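Getting Hard Water Scale Out of Everything

Posted Jul 4, 2022

I grew up with soft water and never gave the kettle a thought. Then we moved to Satcombe, and within a month there was a white crust on the faucet, the showerhead, the coffee maker, the dog's bowl, everything!

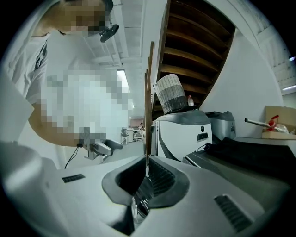 My neighbor Mitsuko Minami has lived on this street a lot longer than I have, and most of what follows I got from her over the fence (the rest I learned by ruining a soap dish).

Kettle first. Fill it halfway with plain white vinegar, top it up with water, bring it to a boil and switch it off. Go do something else for 40 minutes. When you pour it out you'll see flakes come with it, and whatever's left wipes off with a soft cloth. Boil a full kettle of clean water and dump it, then do that again, or your first cup of tea will taste like a salad. I use citric acid now instead, a heaping spoonful to a full kettle, and there's no smell at all. You can find it with the canning supplies.

Showerheads are easy if you can unscrew them. Drop the thing in a bowl of warm vinegar and leave it until the fizzing quits. If it won't unscrew, fill a sandwich bag, slide it up over the head and hold it on with a rubber band. Poke the stubborn holes with a wooden toothpick. Please don't use a pin on the rubber kind, I tore two of mine that way.

Faucets: wrap a vinegar-soaked paper towel around the crusty part and leave it while you eat lunch. Careful with brass and anything with a special finish. I left a rag on our old bathroom tap overnight and it has had a dull ring around it ever since.

NEVER put vinegar on marble or limestone, and go easy on grout. It eats right into stone. For a stone counter I scrape very gently with a plastic card and use dish soap and hot water, and if that doesn't do it I live with the spot.

Glasses that come out cloudy could be scale or could be scratched, and there's a quick way to tell. Rub a little vinegar on one with your finger. If the patch goes clear, it's scale and you can soak the lot. If it stays foggy, the glass is etched and those are now your porch glasses.

Washers get it too. Twice a year, once in November and once in late spring, I run an empty hot cycle with a citric acid descaler. Look in your manual before you try this, as some makers want you to stick to their own product. Wipe the rubber seal while you're in there, and pull the soap drawer all the way out and rinse it under the tub faucet. Mine had a layer of old powder in the back like wet chalk. I also use a bit less fabric softener these days and the towels are better for it, go figure.

And one rule for all of it: no vinegar or citric acid anywhere near bleach. The fumes are dangerous. Rinse well and do them on different days.

A few people asked about test strips. Mine came in a pack of 6 from the hardware store over in Remura, you dip one, wait, and match the color to the chart. Ours went straight to the darkest square.

Next up is the iron, which I've been putting off. If you've got a trick for the steam holes, leave it in the comments!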